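The Table by the Shelves

Ettore Sala had the keys to the second floor until six o'clock. After that they belonged to the landlord, and anything left in the rooms belonged to the landlord too. It said so in the lease. He had read that page twice at breakfast and then put it in his coat.

The building was on the main road through Pillstead, over a shop that used to sell lamps. Fakora had rented the floor for nine years. In October the company had been folded into the Litummont office, forty miles away, and most people had either gone there or found something else. Ettore had found nothing else, and he had not gone to Litummont. He had offered to stay and clear up, and they had said yes quickly.

Ashraf Zerouali was already there when he got to the top of the stairs. He was sitting on a box with his gloves off, eating a roll.

"You didn't have to come," Ettore said.

"I know. What's left?"

They walked through it together. Most of the desks had been collected that week. Most of the chairs had gone to a school. In the front room there was still the white table, and behind it the tall white shelves with the curved edges that the first manager had ordered from a catalog and that had never been the right depth for a binder. Everything put on them stuck out a little. For years people had brushed past and knocked things down.

"Somebody's buying those?" Ashraf asked.

"A woman with a salon. She's giving 240 for the shelves and the table. She wants them clean."

"Then we clean them."

Ettore filled a bucket in the kitchen and brought it back with some cloths from under the sink. They were the pink ones. There had once been a box of them that seemed as though it would never run out, and now it was down to the bottom. He gave one to Ashraf and kept one.

They started at the top. Ashraf was taller and did the high shelves, standing on a step stool that rocked. Ettore did the low ones on his knees. Behind one of the uprights he found an invoice that had slipped down the back, folded in half. It was for 289 dollars, made out to a hotel called the Bakilana, for one room and two dinners.

"Do you remember this?" he said, and held it up.

Ashraf came down off the stool and read it. It took him a moment.

"That was the night of the snow," he said.

"It was never paid. Look, no stamp."

"It was paid. I paid it. I put it on my own card because they wouldn't let us leave in the morning otherwise. Then I sent this in and it went missing, and I sent a copy, and they said they needed the original."

"You never told me that."

"You had enough going on."

Ettore looked at the invoice. He remembered the road closing and the two of them walking the last part with their shoes full of snow. He remembered that his wife had called the hotel desk at midnight, and that he had gone down in his socks to take the call. He didn't remember who had paid. He had always supposed that the company had.

"I owe you half of this," he said.

"The company owes me all of it. Put it in the bag."

He didn't put it in the bag. He put it in his coat with the lease. 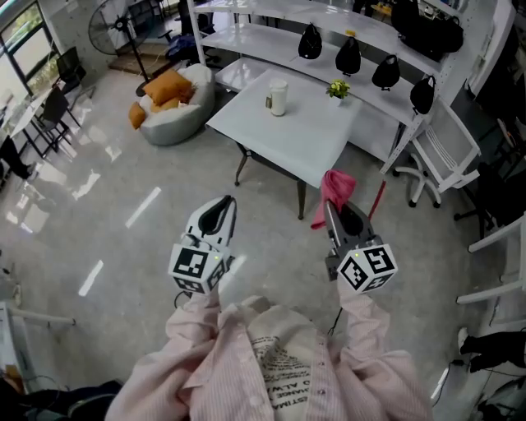
The table had always been the place where things ended up. Mail for people who had left, a birthday card waiting for signatures, somebody's umbrella. When Ettore was new he had eaten his lunch there every day, on the side nearest the window, and nobody sat with him for the first month. Then one day Ashraf had come over with a sandwich and asked whether he understood the heating. Neither of them did. They had talked about it for an hour.

"What about the plant?" Ashraf said now.

"What about it?"

"Does it go with the table?"

"She didn't say anything about a plant."

"Then it's yours."

"It isn't mine. I only watered it."

"Who else watered it?"

Ettore thought. There had been a list once, taped up in the kitchen, with names on it. The list had fallen down behind the refrigerator, and after that he had just done it, on his way out, with whatever was left in his glass. It was not a good plant. The leaves had gone more yellow than green over the summer, and he had moved it from one corner of the table to another, hoping that one of them would suit it.

"I haven't got a window that faces the right way," he said.

"Which way is the right way?"

"I don't know."

Ashraf laughed and went to change the water. While he was out Ettore did the tabletop. He lifted the cup and wiped under it and put it back, and then saw that this was foolish and picked it up again. It was plain and white. It could have been anyone's. He wrapped it in newspaper and laid it in the box with the kettle.

The legs were dusty where they met the top. He got down and did those, one after another. From there he could see the underside, where someone had written a date in pencil and the word "wobbles." He left it alone. It didn't wobble anymore. He had fixed it himself with a washer.

Ashraf came back with the bucket and set it down carefully.

"I talked to Litummont," he said. "There's a place on the second shift, in dispatch. It's 2000 a month to begin with, and then they look at it again in the spring."

"You asked them for me?"

"I asked if there was anything. They said there was that."

"It's forty miles."

"I drive it every day. I drive it with the seat next to me empty."

Ettore wrung out his cloth and hung it over the side of the bucket. He wanted to say that he would think about it. He had said that in October, and before that in the summer, and each time he had gone home and not thought about it at all.

"What time do you leave in the morning?" he asked.

"Second shift isn't in the morning. I changed over. I leave at one."

"You changed over when?"

"Last week," Ashraf said. He picked up the stool and folded it. "My wife likes it better. She gets the kitchen to herself."

The woman from the salon came at four with her brother and a van. She ran her hand along the shelves and said they were very clean, and she counted out the money onto the table before they carried it down. Her brother took one end and Ettore took the other. On the stairs they had to turn it on its side – the landing had always been too narrow – and Ashraf went ahead of them, backward, telling them when to lift.

He had the plant under his arm. At the bottom he opened the door of his car and stood it on the floor, on the passenger side, and pushed the seat back to give it room.

"You can put your feet on either side," he said.

Ettore went up once more for the box with the kettle, and to turn off the lights.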